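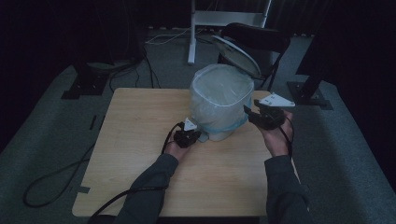 Home | Stories | Authors | Submit | About

Filed under: Short Fiction, Work and Machines

The Second Quote

The budget had to be ready before the first of the month, and I was still missing a line for grippers.

I worked then for Praltel, on the second floor of a building in Vukesness, and my job was to buy things. I bought gloves and cable and once a forklift. In March the director came to my desk and said that from now on I would buy also for the new group downstairs, the one which was teaching machines to do housework. He put a folder on my keyboard and went to lunch.

In the folder there were two quotes. The first was from Baltton, for one pair of hand-held grippers at 3,000, with service. The second was from Bukhari, for one pair at 1,517, without service, delivery to be discussed. Somebody had written under the second one, in pencil, "Same thing?"

I did not know if it was the same thing. I am a person who reads a contract to the last page, but I had never held a gripper. So I took the folder and went downstairs.

The woman who did the recordings was eating an apple. She was older than I expected, with short gray hair, and she had been a hotel housekeeper for many years before she came to us. I asked her which grippers were better.

"Which are cheaper?" she said.

"The second ones, by half."

"And when they break?"

I looked in the folder, although I knew already what was in it. "It is to be discussed," I said.

She laughed and wiped her hands. Then she let me try the old pair. They were heavier than they looked. She told me to pick up a plastic cup, and I squeezed it until it jumped away and rolled under a chair. I picked up the cup with my own fingers and tried again. The third time I could lift it, but my thumb was hurting.

"Now do that 267 times," she said. "This was my number last week. Only bins and bags."

"Why so many?"

"Because the bag is never the same. It folds different each time. A cup is a cup, but a bag has its own opinion."

I wrote this down. I don't know why. There was no place for it in the form.

My form had a box for the price, a box for the warranty and a box for the expected life of the equipment. For the last box Baltton gave 1,000 hours. Bukhari gave nothing. I called them from the corridor and a polite young man told me that the life depends on the user. I said that everything depends on the user. He agreed with me, and promised to send a brochure.

When I came back, she was showing me her hands without being asked. At the base of the right thumb the skin was hard and shiny.

"The trigger is stiff," she said. "If you want something for your form, write that. The stiff ones are cheap because the spring is cheap. By afternoon I close too late and the recording is bad, so we throw it away, and I do it again. Is there a box for this?"

"There is a box for other remarks."

"How big?"

I showed her. It was one line.

In the evening I made the calculation at my kitchen table. I put in the price of the pair, then a second pair for when the first one fails, then the delivery, which I had to guess. I added her hours for the recordings that would be thrown away. Here I had only her word, and I took around one in ten, to be careful. The cheap quote became longer and longer. At the end it was still a little cheaper. I had hoped very much that it would not be.

I sat with it for a time. My father repaired shoes, and he used to say to customers that he could tell them the price but not the cost. I thought it was a trick to sell the better sole. Maybe it was.

In the morning I asked Baltton for a discount on two pairs, and they gave a small one. Then I wrote in the line for other remarks, in the smallest letters I could make: "Trigger force to be tested by the operator before purchase. Operator has the decision." I attached a second page, which is not allowed, and on it I wrote about the bag.

The director read it standing up. He turned the second page over to see if there was more.

"Who is the operator?" he said.

I told him.

"And she has the decision?"

"It is in the remarks," I said.

He signed - not happily - and gave me back the folder. I carried it down the stairs and found her already at work, so I waited by the door until she was finished with the bin.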